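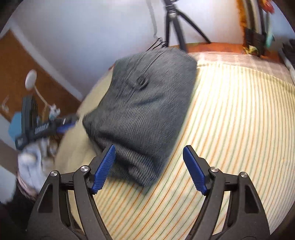

Ticket: knitwear coming out of storage misshapen and musty
Opened: 30 December 2018
Status: open, waiting on reply

Hi all, me again. I bought the Lis under-bed storage set from your Brodham shop at the start of December (two fabric boxes with zips, plus the folding card that comes in the lid) and I've been having trouble with the jumpers that go in them. I did ring first but I was in the queue for 17 minutes and then got cut off, so I'm putting it all down in writing instead. Sorry if it rambles!

What's going wrong. I fold a jumper with the card, it looks lovely, it goes in the box, and when I take it out a week or so later there's a hard crease straight down the front and the whole thing smells a bit like a cellar. The thin cotton ones are fine. It's the chunkier knits that suffer, and the worst of the lot is a dark grey ribbed one with a buttoned neck, because the crease lands right beside the button band and pulls it over to one side. I've had that jumper for years and it never did this in the old drawer.

The boxes themselves are sound, I should say. Zips run nicely, no tears, nothing wrong with the stitching.

What I've tried so far

1. Folded without the card. Did the sleeves in behind the back, then bottom hem up to the shoulders, so it makes a sort of fat oblong. The crease moved to the middle of the tummy. Better for the buttons, no good for the tummy.

2. Rolled it. The ribs went all wavy and one cuff stretched. Wouldn't do that again.

3. Left the zip open a hand's width. Smell got a little better – or I got used to it, hard to say.

4. Moved the box from my side of the bed to the other side, away from the outside wall. No difference that I could tell.

5. Put a bar of soap in. Now it smells of soap and cellar.

6. Emptied the whole box out on to the bed and looked at the bottom panel. It felt cold but I couldn't find any actual damp, and there were no marks on the lining.

I do all my folding on top of the bedspread, by the way, as there's nowhere else flat enough. The leaflet says "use a firm, level surface" and a mattress is neither of those things, so if that's the problem please just tell me and I'll drag everything down to the kitchen table.

Other things you might ask. The bedroom faces north and the radiator is on for an hour in the morning and that's it. I wash knits on the wool setting and dry them flat on a towel. I had 11 jumpers in the one box, which now I type it does look like a lot, but the lid closed without a fight and the leaflet doesn't give a limit.

My questions then:

Is the card meant for thick knits at all, or only for shirts and T-shirts?
Should buttons be done up before folding? I've been leaving them undone.
Would the Cimisholm liner help with the smell? Your website says it suits "most boxes" and doesn't mention the Lis by name.

Update, same day, evening

Got your automatic reply, thank you, and I had a go at the suggestions in the link while I was waiting.

Took everything out and left it spread over the bed for the afternoon with the window open. Then did the grey one again with the button done up, sleeves crossed loosely at the back, and only one fold across the body instead of two. It takes up far more room that way but the front lies flat and the band stays where it should. I've put it on the very top with nothing over it. The thick ones are now split between the two boxes and the thin cotton things have gone back in the drawer, where they were perfectly happy to begin with.

Wiped the inside of both boxes with a barely damp cloth and stood them open against the radiator for 20 minutes. The one from the wall side still has a whiff to it if you put your nose right in. The other one smells of nothing at all, so I'm wondering if it's that particular box and not my jumpers.

I'd rather not send the pair back if I can help it, as they fit under the bed to the inch and the Motenville ones I had before were too tall and scraped the slats every single time. If you could swap just the one box that would suit me very well. I've still got the receipt and the cardboard sleeve, but the plastic bag it came in went out with the recycling.

I'll leave the grey jumper where it is for a week and add a note on here once I've had it out again. Email is best for getting hold of me, I can't hear the phone from upstairs.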